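磨豆子这件事，不该再省了

我母亲那一代人喝咖啡，喝的是铁罐里挖出来的粉，一勺咖啡，两勺伴侣，开水一冲，满屋子甜香。我到现在也不觉得那有什么不好。小时候冬天的早晨，能分到杯底那一口，已经算是天大的优待了。所以我写下面这些话，绝没有要笑话谁的意思，喝什么、怎么喝，本来就是各家各户自己的事。

只是这几年，我越来越频繁地听见一种说法：现磨太麻烦了，买现成的粉，或者干脆买胶囊，味道差不了多少，何必呢。说这话的人里头有几位是我很尊敬的朋友，他们工作忙，孩子小，早上能安安静静坐下来五分钟就谢天谢地了。我理解他们，可我还是想慢慢地替“麻烦”说几句好话。

我自己是在Sarmiento街那家小店里改了主意的。店不大，隔壁修鞋，对面卖五金，六月里门一开，街上的热气就往里灌。那时我刚搬来，谁也不认识，每天下午去坐一会儿，要一杯最便宜的。一开始我也嫌慢，心想不就是一杯咖啡吗，后来却发现，我在那儿等着的几分钟，是一天里唯一没有看手机的几分钟。豆子倒进去，机器轰隆隆响一阵，香味先到，咖啡后到，中间那一小段空当，人就站在那里，什么也不用做。

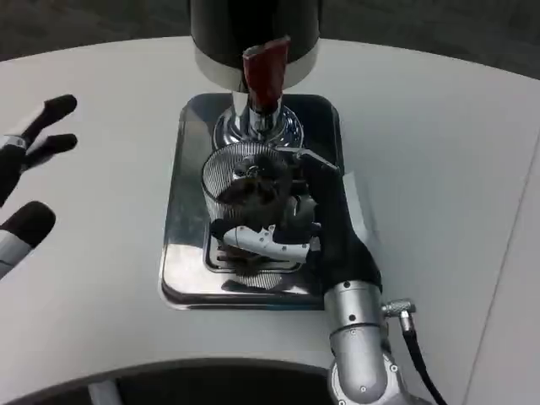

磨出来的粉，我主张用透明的杯子去接。这个主张听起来有点小题大做，我家里人也这么讲，可我用惯了不透明的金属接粉杯，再换成透明的，就不愿意换回去了。像这样一只带竖纹的透明杯子，搁在暗红色的出粉口底下，深褐色的粉隔着杯壁就看得见，心里自然有数。有人会说，用秤称一称不就行了？秤当然好，我也有一台，可是秤告诉你的是一个数字，眼睛看到的是另外一回事：粉是蓬松还是结团，颜色是深是浅，看上一阵子就会有自己的判断。还有底下垫的那种不锈钢托盘，我从前觉得是摆设，自从有一回把粉撒了半张桌子，擦到缝里都是，就再也不敢小看它了。

说到钱，我也老老实实算过一笔账。我常买Clemska的豆子，一袋42块，比同一家的咖啡粉还便宜一点；我那台二手的Atimska磨豆机花了591块，当时心疼得不得了，回家路上一直在想是不是昏了头。可它陪我搬过两次家，到今天还在响，这样摊下来，每天早上花在它身上的钱，连半个包子都买不到。反过来，我见过朋友家抽屉里攒着的胶囊，一盒144块，喝得飞快，喝完还有一堆壳子要扔。

当然，磨豆机是吵的，这一点我没法辩解。住在Clarkenitz那栋老楼的时候，墙薄得很，我每天早上都用一条厚毛巾把机器裹起来，像给它穿棉袄，底下再垫一块旧抹布。它也是要打扫的，油脂积久了有股哈喇味，隔些日子就得拿小刷子一点一点刷干净，刷得手指头上全是咖啡末，洗了还有味道。我有时候也懒，一拖就是好几个礼拜，喝到嘴里觉得不对劲，才灰溜溜地去拆机器。这些都是实打实的麻烦，写出来是想让大家心里有个准备。

可是我们这些年省下来的时间，都用到哪里去了呢？洗碗省了，切菜省了，磨豆子也省了，我问过自己，答案很不好意思，多半是躺在沙发上看别人做饭、看别人冲咖啡。既然看别人做都看得那么入神，为什么不把自己手边这一点点留下来呢？闻着豆香，看粉一点点堆高，把杯壁轻轻拍两下，让它平下去，我是觉得很舒服的，比看视频舒服。

要是您家里正好有一台磨豆机，买来用过几回就收进了柜子顶上，我很想劝您把它搬下来，擦一擦灰，找一只透明的杯子放在下面。豆子不必买贵的，也不必研究那些刻度和曲线，先磨上一个礼拜再说。嫌烦了，再收回去也不迟，柜子顶上的位置反正还空着。

2019年11月10日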